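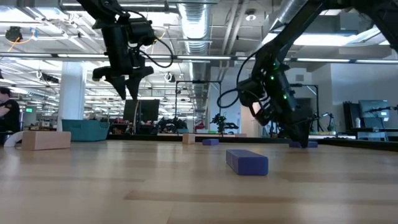 Figure 4. Two black robotic arms over a wooden tabletop; the right gripper is lowered to a flat purple block.

4.2 What visitors bring home from Skelis

Skelis has about 3,000 residents and, during the lantern festival in June, a good many more people who wish they could find somewhere to sit. We asked 381 of these visitors what they had bought, what they had planned to buy, and whether the two had anything in common. For most of them the answer to the last part was no. Visitors arrived with firm intentions to buy one good hand-painted lantern and left with a refrigerator magnet of a lantern, often in a paper bag printed with a lantern.

Price explains some of this. A painted lantern from the Cavalcanti workshop costs more than a night in most of the town's guesthouses, and it is also hard to fold. Rezende, in her earlier work on the Astgate winter fair, called such objects "admired goods": people cross the room to look at them, say something respectful, and then go next door. Our interviews bear her out. Several visitors could describe the Cavalcanti lanterns in loving detail and had photographed them from every side the owner would allow.
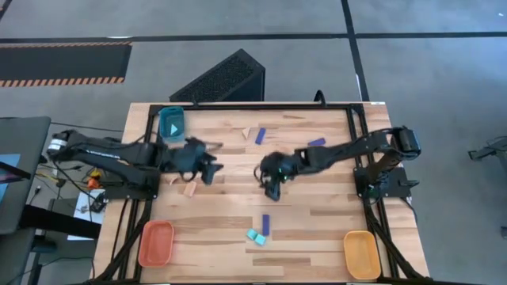 Luggage explains more of it than we expected. Visitors who came by car were far more willing to buy something breakable than those who came by train, and those facing a flight home had mostly given up before lunch. One man had carried a paper lantern onto the ferry in his arms and spoke of the crossing the way other people speak of military service. He said he would do it again. His wife, interviewed separately, said he would not.

We also visited the 30 shops that sell festival goods within the old walls. Only seven stocked anything made in Skelis, and these were the shops farthest from the harbor, up a flight of steps that the tourist map shows as a gentle curve. Shopkeepers on the harbor side were frank about where their stock came from – a catalog, usually – and pointed out that buyers rarely asked. Those who did ask tended to buy the magnet anyway.
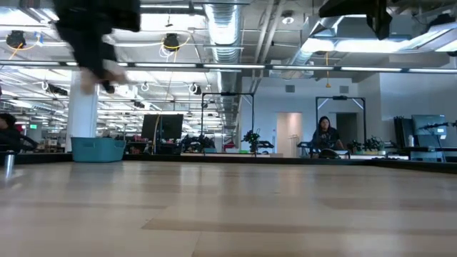 Figure 5. A dark robot arm in motion above the tabletop, with a small silver metal tumbler near the left edge.

It would be easy to read these results as a complaint about cheap souvenirs, and some of our colleagues at Gamby have done so with enthusiasm. Visitors themselves did not seem troubled. When asked what would remind them of the festival, most named the parade, the fried dough or the long wait for the last ferry, and had to be prompted to mention the thing in the bag. Section 4.3 takes up the question of photographs, which cost nothing, weigh nothing and are seldom looked at again.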